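Work starts on Brarard's new fire station
Feb 5, 2020

I stood in a very muddy field on Brinkmann Lane this morning and watched the first digger go in, so yes – after all that talk, Brarard is getting its new fire station. The old one on the High Street can barely fit a modern engine through its doors, and I've seen drivers fold their mirrors in to manage it!

The contractor is Stokura, and the building should be ready in October. It will have three engine bays, a drill yard and proper showers (the crew cheered loudest for those).

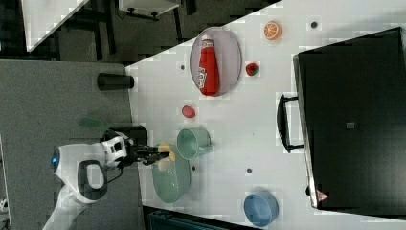

What it means for the neighbours

Lorries will come in by the Fakton road only, and there's a 30 mph limit going up past the site. I make that 300 metres of temporary fencing, going by the plan pinned to the gate, plus 24 parking spaces lost until the autumn.
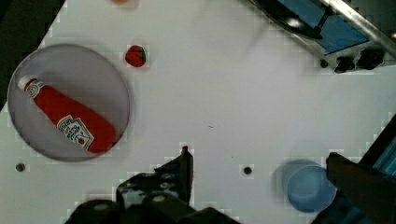

Station manager Mattes Frerichs told me he's most looking forward to the kitchen, as his lot currently eat in a corridor. He wants one long table and enough room for everyone on shift to sit down together. Give them a big round plate and a red bottle of ketchup like the one lying across it here and I think they'd be happy enough. The town council had 700 replies to its survey on the plans, most of them in favour, and you can still read the lot at the library if you've got a free afternoon – bring your glasses, the print is tiny.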